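# Troston Flexible Filler, White, 2-Pack

I've been selling trim supplies out of my little shop in Dromach long enough to have opinions about filler, and this is the one I keep at home. It's a water-based acrylic in a standard gun tube, it sands okay (more on that in a second), and it takes paint the same afternoon if you don't lay it on like cake frosting.

What I like most is how slowly it skins over. The old Chevalier stuff we used to carry gave you maybe a minute before it started dragging, and I ruined a whole hallway with it one November. With the Troston you can run a long bead, go back with a damp finger, change your mind, and run your finger over it again!

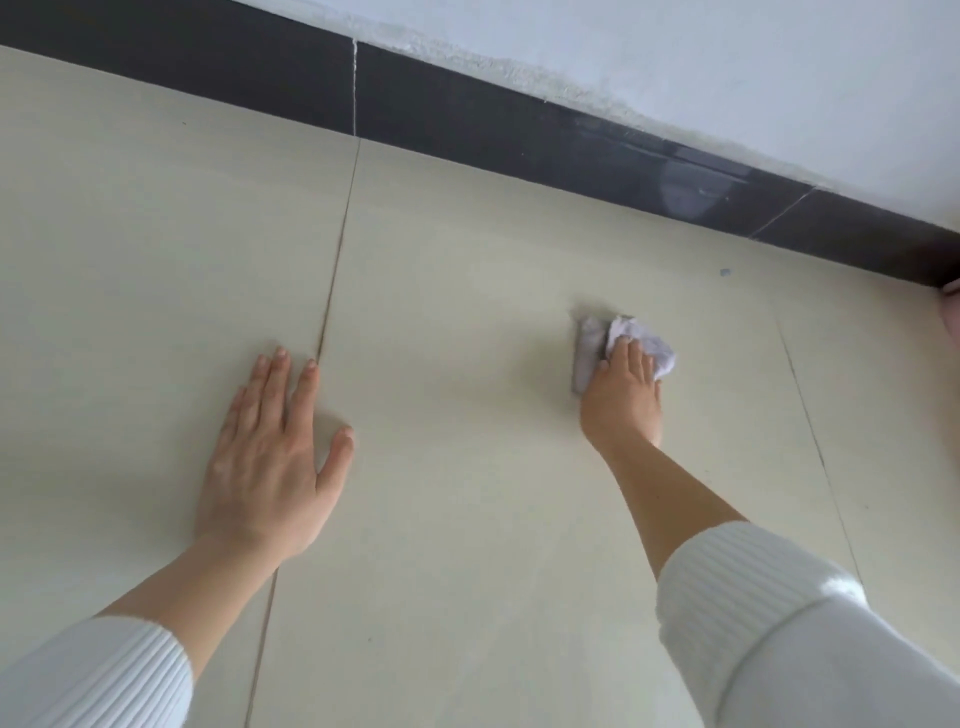
It's good for gaps up to 3 mm in one pass. Anything wider, push some foam backer rod in first and then fill over it. I've tried doing wide gaps in two layers and it does hold, but it shrinks a bit and you end up topping it off anyway, so just get the rod (we sell it by the yard, ask when you order).

About the sanding: wait until the next morning. It feels hard after dinner and it isn't, and you'll pull little crumbs out of it. I use a fine sponge and go easy. If you're not painting, skip sanding altogether and smooth it well while it's soft.

**What you get**

- 2 tubes, white only for now
- 2 screw-on nozzles plus one spare
- Enough for roughly 108 feet of thin bead if you cut the nozzle small

**Good to know**

- Interior use. Don't put it in a shower, get the Zodireck silicone for that
- Cleans up with water while it's fresh
- Store it above freezing (I lost a case in the garage, never again)
- Fits any regular caulk gun, gun not included

I get asked about gray and almond a lot. I've asked too! For now I paint it with whatever's left from the wall or the trim, and two thin coats cover fine.

Orders in before noon go out the same day. If a tube shows up dented, send me a picture and I'll mail another one.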